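Lullport Student Robotics Club: Report on the Gripper Project
Posted by Meenakshi Nambiar, 10 February 2025 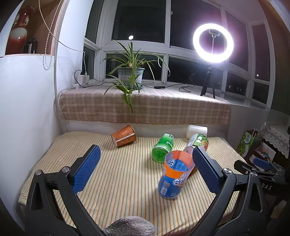 Empty-container task: cups and a bottle section laid out on the striped cloth, with the gripper open at the front.

The spring term of the Lullport Student Robotics Club has now reached its midpoint, and I am pleased to set down on this blog a short account of the work completed since December. Members and parents have asked for one, and the notices sent by email do not leave much room for detail.

The club has 16 members this year. They are working towards the Tesley Challenge, in which each entering team must teach a machine to sort light household containers from a cluttered surface. The rules do not allow the team to write out the movements by hand. The machine must learn them from recordings of a person doing the same job with a hand-held gripper, and the quality of those recordings accounts for a large part of the final mark.

Members have accordingly spent most of their time collecting recordings. The agreed target was 300 before the half-term break. I can report that the total stood at 537 on Friday evening, of which 31 were set aside during checking. The usual fault was that the person holding the gripper had moved too quickly at the moment of closing. Members are reminded that a steady approach is worth more to us than a fast one.

The choice of containers was debated at some length. Our first set consisted of rigid boxes, which were simple to pick up and taught us very little. The present set includes paper and plastic cups, and these present real difficulty. A thin cup gives way when it is held too firmly and slips when it is held too lightly. Cups resting on their sides have caused the most trouble, as the best place to take hold depends on which way the rim is facing. Clear and translucent plastic is a further problem, particularly in the evening, when lamps are reflected in the window glass and the edges of a cup become hard to make out.

It was proposed in January that all recording should be done on a bare table under fixed lighting. After discussion, the members voted against this. The Tesley rules state that the final surface will not be shown to teams in advance, and a machine trained only on a bare table may perform poorly elsewhere. Striped and patterned cloths are therefore permitted, house plants may stay where they are, and members may record at home provided that the log sheet is completed in full. The log sheet must give the time, the surface, the lighting and the name of the person holding the gripper. Several sheets have been returned without the lighting entry, and I would be grateful if these could be corrected.

The blue pads on the gripper tips should be wiped with a dry cloth after each session. Please do not use cleaning spray. Any looseness at the pivots should be entered in the fault book and left for the Ospina group, who look after repairs this term.

The Jullberg group will begin the first training run once the checked recordings have been copied across. Early results should be treated with caution. Last year's entry did well on upright cups at the first attempt and then needed several weeks of further recording before it could manage anything lying down.

Members who have not yet taken a turn with the gripper are asked to put their names on the rota by the end of this week. Spare log sheets are kept in the green folder beside the printer.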